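October 19, 2022

Bell frame, chapel at Clenevness, continuing from the last entry. Paavo Harju was on the ringing platform, I was in the louver chamber with the accelerometer and the laptop. The parish wants to know by the end of October whether the tenor can be rung for funerals again or only tolled with the hammer.

Hammer strikes first. Sixteen strikes on the tenor, clapper tied off. Strike note clean, hum slightly flat against the last survey, no buzz. I had expected a buzz from the crown staple. It may still be there under swing, which the hammer does not test.

Then swing, clapper free. Paavo brought the bell up slowly and held it well below the balance. Frame movement at the north bearing was visible on the trace from the first few strokes and grew with the angle. At the south bearing almost nothing. Conclusion for now: the fault is in the north seating or the masonry pocket under it. I did not go higher. The priest had a baptism class in the nave and plaster dust was coming down into the porch.

Checked the north bolts afterward. Three of them turned by hand. Marked with yellow paint and left as found so that Priit can see them.

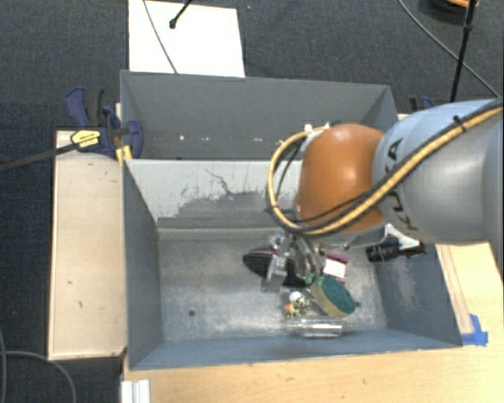 Packing under the north beam is oak, driven in from the outside face, with an older piece of slate beneath it. The oak has shrunk. I can get a 200 mm steel rule in beside it to its full length, so the beam end is bearing on the slate alone. The slate is cracked across. Both should come out and be replaced with a grouted steel plate, but that needs the beam jacked, and the jacking load has to go down through the wall, not the floor. The floor joists are soft at the stair side.

Priit Dambrauskienė's drawing gives the beam length as 270 cm between faces. My tape agrees. Her drawing puts the pocket deeper than I found it. Either it was filled later or the drawing was copied from the sister chapel at Drudness, where the frame is by the same founder. To check with her before ordering plate.

Grout: Hurkamix was suggested by the diocesan architect. I have not used it in lime masonry and want the data sheet before agreeing. Wyss has the jacks until the end of the month.

Interim advice sent to the parish office: toll only, hammer only, tenor rope tied up and tagged. The two smaller bells can be rung for Mass as usual – their bearings are on the other beam and showed no movement.

To do:
- repeat swing test after bolts are tightened, same angle, same sensor positions
- core sample from the pocket filling
- photograph founder's mark on the tenor with side light
- return sacristy key

Shares: 3

Comments

P. Dambrauskienė: The pocket depth is from my own survey, not copied. I measured from the outer face before the repointing. Please measure again from the same face.

Paavo H.: Agree on not going higher. The rope also felt rough at the garter hole, worth a look before the next swing test.

Ringer_south: Was the clapper bushing checked for wear? Ours gave a similar trace, but the movement was on both sides.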